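October, prep kitchen, Samora site. Entry starts 6.40am, finished in bits through the day

Arm was already homed when I got in. Uriel had been on since five doing the veg by hand, said fine, it can have the plating bench after the stock is off. Kultarico cell, same gripper as last month, new pads. Wrist view up on the small screen so whoever is on the bench can see what it sees without leaning in. Catarina wants that kept whatever Nygård say about the screen licence.

Main job today: single item picks off the tiles and into the dishes for the canteen counter. Dull work, 400 portions on a full day, and it's the one everyone asks to be swapped off by the second hour. Wrists mostly. Delia has had hers strapped since August.

Grip force left where Dardo set it. Lowered it one notch at 7.15, then put it back, Dardo not happy about me fiddling between runs. Fair. Writing it here so it's on record: ONE person changes settings per shift, name on the whiteboard.
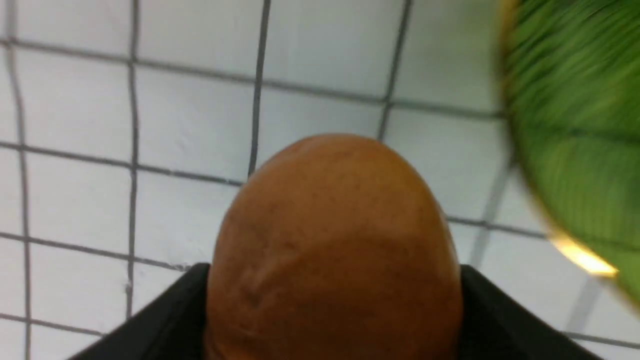 Has the arm taken anybody's hours?

None so far. Delia's two morning hours moved from the plating bench to goods-in and checking, same pay band, and that is down in writing until the end of the trial. After that we don't know and I'm not going to guess in here.

Hipólito raised this again at the 10 o'clock. His point (a good one) is that goods-in is colder and more lifting, so "same hours" isn't the same job. He did nine years on the bench at Zalta before they put their line in and he says the hours stayed and the work got worse. Asked for the lifting to be looked at before we sign off anything. Agreed. Catarina to get the trolley height sorted, I'll chase.

Other things said at the 10 o'clock, not in order:

- Uriel: it's slow but it doesn't chat. He misses the chat. Bench used to be two people facing each other, now it's one person and a fence
- Delia likes the checking more than she thought. Dosen't like being beeped at. Can the beep go down? (yes, did it, 11.20)
- Dardo wants 30 mins at the end of each shift for wiping down and the log, paid. At the moment people do the wipe down in their break. Needs to stop now, whatever happens with the trial
- who gets the blame when a portion comes out wrong. At present the checker signs the sheet so it looks like the checker. Hipólito wants a second box for "arm". Easy, I'll redo the sheet

Speed. Still well under a person. Sales bloke from Nygård keeps quoting picks per hour with no dish changes in it, which is useless to us, the dish changes are half the job. Told him to come and stand here for a morning.

Glass dishes next. Steel trays are the easy case and everybody knows it, but the counter staff want the nice ones and the customers like them, so the glass stays. Dardo's rule is slow approach over glass, stop high, then down. Put it on the card by the e-stop. If a dish chips, whole bench is cleared and the food binned, same rule as for people. No arguing with that one.

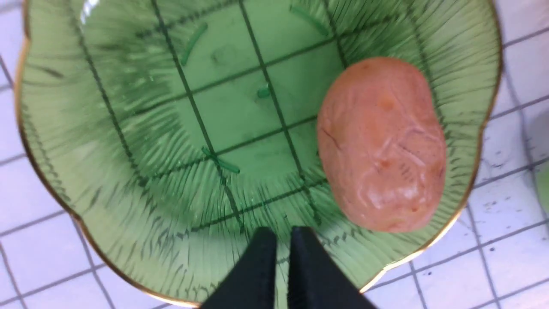

Wrist view, fingers over the gold-rimmed green dish.

After lunch. Went through the stop log with Delia. Nearly all the stops were a person pausing it to move something, hardly any were faults. So the bench layout wants changing before anyone touches the software. She drew it on the back of a delivery note: clean dishes on the left, full ones away to the right, walkway kept clear behind. Better than the drawing we paid for. Taped in overleaf.

Training. Only Dardo and me can restart it after a hard stop. That's no good, we're both off the second week of the month. Want Uriel and Delia signed off, 4 supervised restarts each, and it goes on their pay record as a skill or they won't bother and nor would I. Catarina checking with head office. She thinks it'll be a yes for Delia and a fight for Uriel as he's on the agency contract. Daft.

Also the agency lot haven't been told anything about the trial at all. Came out over tea. Need a half page, plain words, what it does, what it doesn't, who to ask. Hipólito offered to read it before it goes up, take him up on that.

To do
- new check sheet with the arm box
- trolley height (Catarina, chase)
- move dish racks as per Delia's drawing, try for three shifts
- whiteboard line for who has settings
- print 100 of the half page, canteen and changing rooms
- spare gripper pads, ask Nygård for the price without the service plan

3.50pm, arm parked, bench handed back to Uriel. Keys in the usual drawer.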